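Hi! If you landed in this folder looking for the Poro drawer boxes, those moved out last June. What's left is the good part: the plug-and-box set, with all the files you need to print one and the notes I keep about how well the pieces fit.

I use the set on a covered table, with the box standing so that its opening faces me.

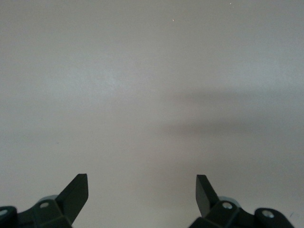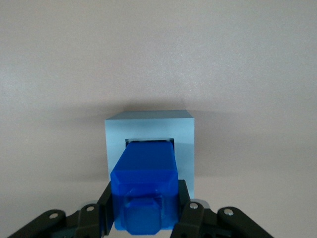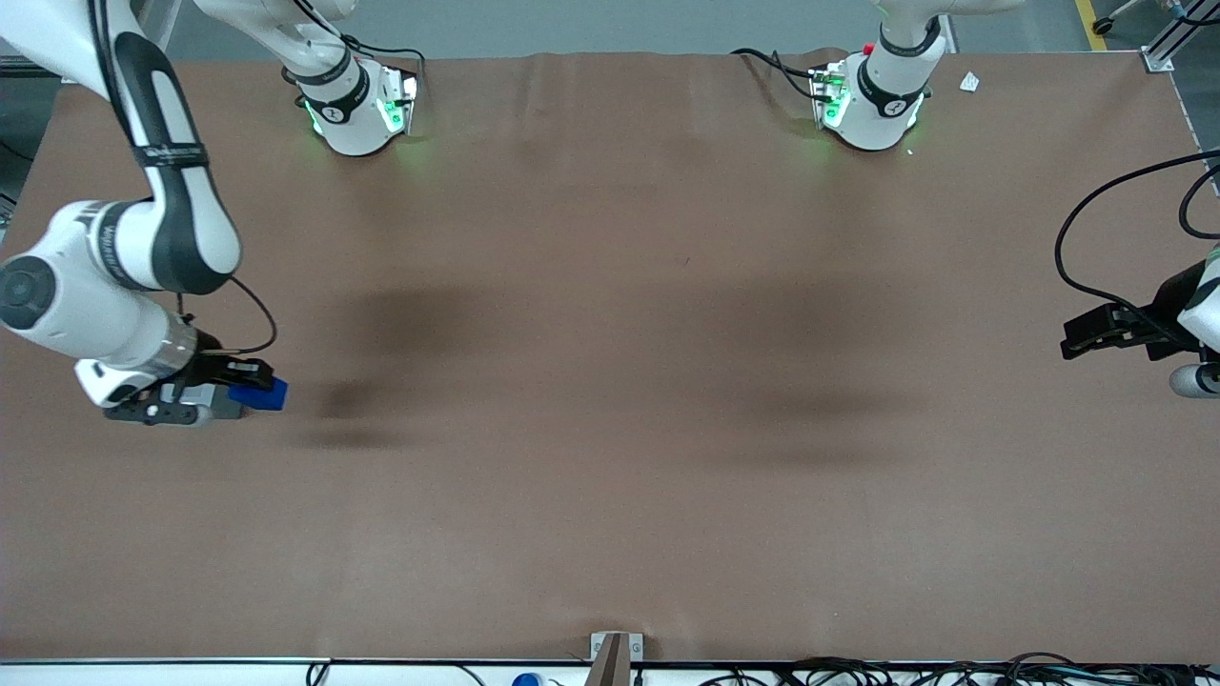 *Second picture: the light blue box with the far end of the block in its opening. Third: a small blue block just above the brown table covering.*

# Poro plug and box

Poro is a very small puzzle, if you can even call it a puzzle. There's one box, roughly a cube, with a rectangular opening in the front. There's one block that goes into the opening. You hold the block, you line it up, you push it in. My niece plays with it, my dad plays with it, and I've caught myself playing with it through an entire phone call with the insurance company.

I drew the first version for a toy library in Drosstead that wanted a posting toy with a single shape and a decent handle. They had plenty of the kind with stars and hearts and didn't want another one. Then I got hooked on the fit question (how tight is too tight?) and started writing things down, and that's how a toy ended up with a spreadsheet.

## What's in the folder

| File | What it is |
|---|---|
| `box_v6.stl` | The box, opening in the front face |
| `block_a.stl` | Block, loose fit |
| `block_b.stl` | Block, medium fit, the one I'd start with |
| `block_c.stl` | Block, snug fit |
| `poro_source.scad` | Everything above, with the sizes at the top so you can change them |
| `fit_log.csv` | My notes on each pairing, 24 rows |
| `LICENSE.txt` | Plain text, short |

The box is on its sixth version and the blocks aren't numbered at all, sorry. I renamed them once to match and broke a bunch of links people had saved, so I put the old names back and I'm leaving them alone.

## The two pieces

**The box.** Roughly cubic, flat on top, plain sides. I like mine in a pale sky blue with a matte look. The opening sits in the middle of the front face and it's cut as a recess, so you see a thin dark gap around the top of the block while it's partway in. An earlier version had a raised lip around the opening. It looked smart and it snagged sleeves, so off it came.

**The block.** Longer than it is wide, and it gets wider toward the end you hold. There's a chamfered band near that end, and behind the band there's a smaller square knob with beveled corners. The knob is what makes the whole thing pleasant to use, in my opinion! Version one was a plain brick with no knob, and once it was all the way in you had to tip the box over and shake it like a ketchup bottle.

I print the block in a much stronger blue than the box. It's a glossy filament, a tiny bit see-through, and you can make out the layer lines if you look for them. I've stopped sanding them. Sanding dulls the shine and changes the fit just enough to ruin a row in the log.

## Printing it

I don't think you need a fancy printer for this. These are the settings I use at home:

- Layer height 0.2 mm for both pieces
- Box printed with the opening facing up, no supports
- Block printed lying on its long side
- Three walls, light infill for the box, a bit more for the block
- Brim on the block if your corners like to lift

Let the parts cool all the way down before you test them together. I have a block stuck in a box on my shelf from the night I was impatient — it's a bookend now.

If your printer runs fat (mine did, before I recalibrated), print `block_a` and see where that gets you. If `block_a` drops in with no contact at all, jump straight to `block_c` and skip the middle one.

My spool is from Vemer and I've only used the one brand, so I can't tell you much about others. Colleen Bergeron printed a set on the machines at Garside with whatever was loaded that day and told me `block_b` came out closer to my `block_c`. So treat the letters as a starting point.

## The fit log

`fit_log.csv` is the data part of this README, if you came for that. One row is one block tried in one box. The columns:

- `pair_id`: running number, starts at 1
- `block`: a, b or c
- `box_copy`: which print of the box it was (I label them on the bottom in pencil)
- `feel`: loose, easy, firm or stuck
- `knob_pull`: yes if it came out by the knob with two fingers, no if it needed more
- `note`: anything else, often blank

The `feel` words are mine and they're about as scientific as a soup recipe. For what it's worth, this is what I mean by them:

**loose** means the block rattles when it's in. **easy** means no rattle and no effort. **firm** means you feel it the whole way. **stuck** means stop pushing, please.

I did every row by hand at the same table, after dinner, usually with the radio on. There are no photos tied to the rows, so don't try to match the pictures up top to a pair number. I haven't recorded which pair is in them.

Some things I'd want to know if I were borrowing this log:

1. The rows aren't balanced. I tried `block_b` far more often than the other two, purely out of liking it.
2. Only one person did the feeling, and I have small hands.
3. Row 7 has a blank where `feel` should be. I got interrupted and I'm not going to guess at it now.
4. Row 8 was done with a block I had sanded, before I gave up on sanding. It's marked in the note.

## Ways people use it

Mostly as a toy, with an adult nearby. The toy library sets the box down on a mat and puts the block next to it and lets kids get on with it. The plain rectangle seems like it should be dull, but lining up a long piece with an opening is real work when you're little. They turn it the wrong way, it bumps, they turn it back, it bumps again.

I also had a nice email from somebody who keeps a set by the kettle for getting her wrist moving in the morning. I'm not a therapist and I make no claims there, but I was so pleased to get that email.

For the table: any flat surface is fine. On something slick the box wanders when you push, so put a cloth or a mat down. A few wrinkles in the cloth don't bother it. A thick towel does — the box leans back and then the block goes in crooked and jams at the top edge.

## Changing the sizes

Open `poro_source.scad` and look at the first block of numbers. The two you'll want are `gap` (the space around the block, per side) and `knob`. Change `gap` in small steps. I went from 0.3 to 0.2 in one go and produced the bookend.

If you make the knob bigger, check that it still clears your fingers against the front of the box. If you make it smaller, please don't give it to small kids without trying to twist it off first. It's part of the block and prints in one piece, but a skinny knob with thin walls will snap.

You can scale the whole set up in your slicer, too. Remember that the gap scales along with everything else, so a big set comes out looser. I made one giant pair for a school fair and you could've parked the block in there sideways.

## Known problems

- The top edge of the opening can sag on some printers if you print the box upright. Print it opening up.
- First-layer squish on the long side of the block makes one face a hair wider. Run a fingernail or a blade along the bottom edges.
- The `.scad` file throws a warning about an unused variable. It's left over from the lip. It does no harm.
- Dust loves the glossy blocks. Dish soap, lukewarm water, dry with a cloth. No dishwasher, they'll warp.

## Changes

**February 27, 2019**: box v6 is in, lip is gone, log columns renamed so they're all lowercase. If you wrote anything against the old column names, only `Feel` and `Note` changed.

Before that: added the knob, added `block_c`, took out the drawer boxes, fixed a hole in the box mesh that made one slicer fill the opening solid.

## License and getting in touch

Print it, sell it at your craft table, remix it, hand it out. Keep my name in the file if you pass the source along. The log is free to use too, and if you do your own set of pairings I'd love to have them! Same columns if you can manage it, and put your printer and filament in the note.

Open an issue if a file won't load. I check on weekends.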